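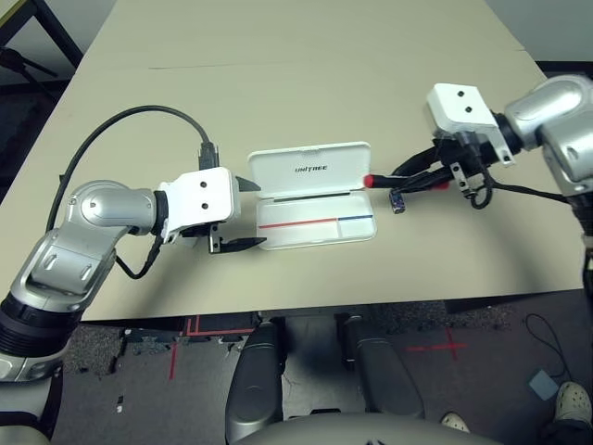 Judomier Hinged Case, white

Small parts cases are mostly sold on promises, and we have stopped believing most of them. We stock this one at Pirnville because it is plain and it closes. The printed lid is extra and, in our opinion, does nothing for the contents.

What you get
One hinged plastic case, shallow base, flat lid. No foam, no tray, no strap. The maker's sheet calls it "professional grade," a phrase we have never seen defined, so we leave it off our label.

Capacity
Rated for 600 grams. Sreekumar Hegde at our counter loaded one to 560 and carried it by the base for a morning without trouble. We would not carry any hinged case by its lid, whatever the leaflet says. If your parts are heavy, buy the Charvát steel box and put up with the weight.

Lid
Opens upright for access from the front. The maker says the hinge is good for "years of daily use." Ours have been on the shelf since March, so we can't tell you that. Store it shut.

Printing
Your name or logo in black on the lid, one color only. Minimum order 5 cases. Artwork goes to Vlasta Matoušek, who will send it back if the lettering is too thin to print. Allow 3 weeks. Himton quotes less time for the same job; ask them whether that includes the proof.

Not suitable for
Liquids. Solvents. Anything you plan to ship without an outer carton. It is sometimes advertised elsewhere as waterproof. There is no seal listed on the parts sheet, and we won't sell it under that word.

Cleaning
Damp cloth, mild soap. Skip the plastic polish we also sell.

Returns
Unprinted cases can come back unused. Printed ones can't, unless we got the printing wrong.

Customer comments
"Fine for drill bits. Wish the base was deeper." Rory Strachan
"Paid extra for the logo, customers haven't noticed. Case itself is OK." Gangadharan Thomas

Trade orders: ask for Branislav Gajdoš, mornings before 11.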